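Open-faced lettuce toast, quick version

Lay brown paper down first, saves wiping the table later. Plates and bowls out before you start — toaster on the left if you're like me. 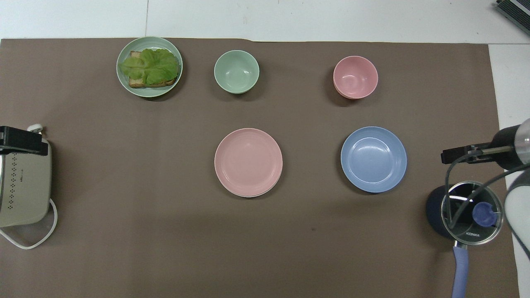 Step 1: Toast

One slice per plate. Medium-dark, edges a bit browner is good. Dont butter it yet, 80 seconds rest.

Step 2: Lettuce

Wash, dry, really dry. Pile it on, ruffly side out, over the crust is fine.

Step 3: Serve

Soup in the bowls if you want. Eat rigth away — it goes soggy. Dressing is Ada Benedetti's, link in the sidebar.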